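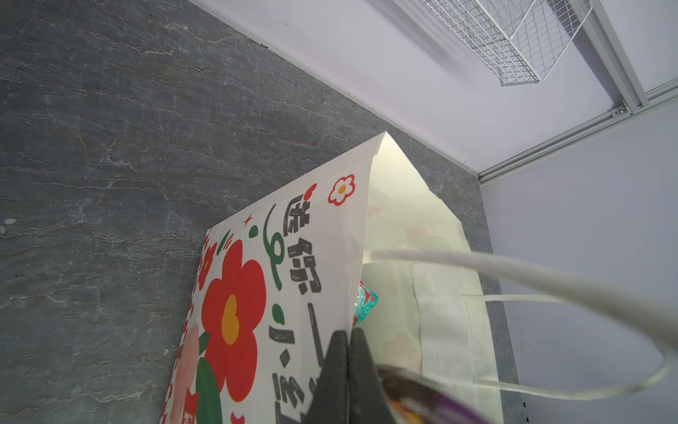
3 min read

Keeping paper gift bags nice, and standing up

Posted by Jummai Osagie in Wrapping and Packing

Hello all, I hope this is the right corner of the site. I help with the packing table at our summer sale in Leltdale every August, and this year we have a lovely lot of white paper shopping bags with a big red flower on them, a green swirl and a column of Chinese writing. They are so cheerful, and people have been asking whether they can buy the bag on its own! My trouble is that they will not stay upright. I open one out, put a jar of jam or a pair of socks in, turn to find the tissue, and over it goes on its side. The tabletop is grey with a marble look to it and rather smooth, which may not help.

I also worry about marks, as white paper shows everything. Is there a knack to filling them, and how do you store the spare ones so they don't come out with dog-eared corners? I have over 700 to get through, so nothing too fiddly please. And if anyone reads Chinese, I would love to know what it says, as customers do ask me and I just smile.

Jirayu Khunthong
Marked as helpful by the poster

Hello Jummai, what pretty bags. I packed orders at Kirkeck for a good few years, so I have chased plenty of paper bags across plenty of tables.

The first thing is the base. Most of these bags come folded flat with the bottom creased up against one side, and the crease wants to spring back. Put your whole hand inside, press the bottom flat from within, and run your thumb along each of the four bottom edges. It takes a few seconds and makes more difference than anything else I know.

Then cut a piece of card very slightly smaller than the base and drop it in. Cereal boxes are perfect for this - I used to save them all winter and my husband despaired of the cupboard. Heaviest thing goes in next, in the middle, and the tissue last. If you only have something light like socks, lay them flat along the bottom. Stood on end they lean on one side and pull the bag over.

For the smooth table, a tea towel or a bit of that rubbery drawer liner underneath will stop the sliding. It also keeps the white paper away from whatever has been on the table, so you may find you get fewer marks too. Wash your hands after handling the jars, and wipe the jars themselves, because a sticky lid will leave a ring you can't shift.

As for the writing, I only read a little. The first few characters look to me like 送给一小份, something like "give a small portion to", and it carries on down the bag from there. I wouldn't like to guess at the rest from your photo, as the bottom of it is out of sight. Could you type out the whole column?

Yhon Benavides

Just use boxes. Bags always fall over.

Dace Šimkus

I agree with Jirayu about the card. For storing, keep the spares flat in a shallow box with a lid, all facing the same way, and don't stand them on edge or the corners curl. A dry pencil rubber will lift a light grey smudge from plain paper, but keep it well clear of the printed flower and try it on a spare first.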